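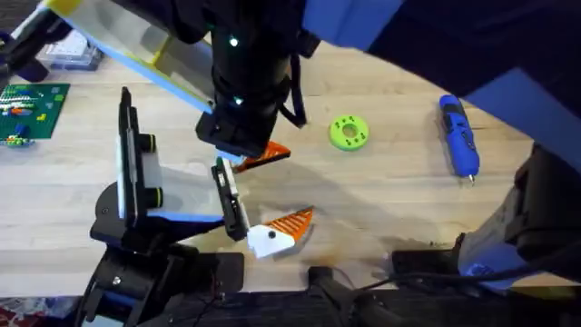 November, evening

Today I made the dumplings of my grandmother for the first time without the paper. I know the paper by heart now, but I always kept it beside me on the counter, like a ticket that someone may ask to see. This morning I left it in the drawer.

I started with the potatoes, as always. At the market in Mivport they had two kinds, the yellow ones with thin skin and the big dusty ones from Fusbridge. I took the dusty ones. They are ugly and they have soil in every eye, but they fall apart in the correct way. The yellow ones stay together like soap, and then you must add so much flour that you are eating bread. I learned this in my first winter here and I do not wish to learn it again.

Boiled in the skin, cold water from the beginning, a spoon of salt. I peeled them while they were still too hot and I burned my thumb a little. Then through the press, and then I spread them on the big tray so that the steam can leave. My grandmother put them on a cloth near the open window. I have no window in the kitchen, only the one in the hall, so I carried the tray to the hall and placed it on the shoe cabinet. I am happy that I live alone.

While the potatoes were cooling I made the plums. It is late for plums. The ones I had were from the freezer, from September, and I was afraid they would give too much water. I let them thaw in the sieve and dried every one of them with paper, then a small piece of sugar in the middle, where the stone was. At home we used sugar cubes of the brand Kozma, which had the right size. The sugar cubes here are too large and I must break them with the back of the knife, and the pieces fly. I found one in my slipper this afternoon.

Afterwards
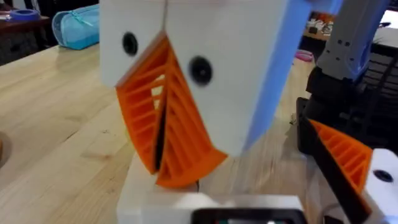 The first piece

I always boil one dumpling alone before I shape the others. If it opens, the dough needs more flour. If it is heavy, well, then it is too late and you eat heavy dumplings. The first one today opened on one side, and the water became pink. I added two spoons of semolina and waited ten minutes. The second one stayed closed. I stood above the pot and watched it turn over, and I was more nervous than I was at my language exam.

In total I made 12. My grandmother made 69 once, for a wedding, and she told this number to everybody until the end of her life. I never asked who counted. I think she did it herself, at night, when they were lying in rows on the floured sheets in the bedroom. My mother says there were fewer, but my mother was six years old then and she was not allowed in the room.

The crumbs I did in butter, slowly. This is the part where I am impatient and usually I burn them. Today I turned the heat down and read the back of the flour bag, which I have read many times, and I stirred. They became the color of a hazelnut. Then sugar and a little cinnamon. I know that some families use poppy seed, and the people in the café Flirimeck put vanilla sauce on top, nearly a full cup of it, so that you cannot see what is below. I ordered it there in my first year because I saw the word on the menu and my heart jumped. It was warm and sweet and I ate it all, but it was a dessert. For us it was lunch. On the day of plum dumplings there was a thin soup first and then only this, and nobody asked where the meat was.
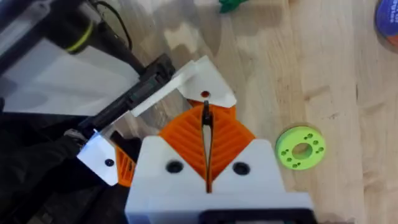
I ate five of them at the table and one more standing, from the pot. The dough was soft but you could feel it under the teeth, as it should be. One plum was sour, even with the sugar, and it was the best one. The other six are in the fridge for tomorrow. I will cut them in half and fry them in the pan with the rest of the crumbs — I like them this way almost better, when the edge is hard and the sugar from the inside becomes a little black.

What I want to remember for the next time: less salt in the water for the potatoes. The tray must stay longer in the hall, until the potatoes are completely cold. Semolina from the beginning, three spoons. Flour the board more than seems polite. Buy fresh plums in September and put more of them in the freezer, already without the stone, because taking it out from a frozen plum is a punishment.

I called my mother after lunch and told her I did it without the paper. She was silent for a moment and then she asked how many eggs. One, I said. She said that her mother never used an egg. But it is on the paper, in the handwriting of my grandmother, I have seen it 1,000 times. I went to the drawer while she was on the phone, and I looked. One egg. The ink is different there, blue, and the rest is black.

I washed the press before the potato could dry in the holes. Tomorrow I must buy butter.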